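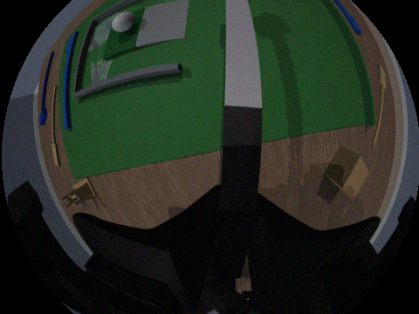
Green mat on the brown tabletop

nuanchan_r
Which mat size for a sewing table? I cut mostly quilt cotton. The Saithong is 900 mm wide and would cover nearly all of mine.

tronosau743
Go big. I had a small one for 3 years and kept shifting the fabric.

Drornby
Disagree. Big mats warp if you store them upright, and you still need bare wood for the machine. I use 2 small ones.

tronosau743
So store it flat - mine has been under the bed since December and it's fine.

nuanchan_r
No room under the bed. Will measure again tonight.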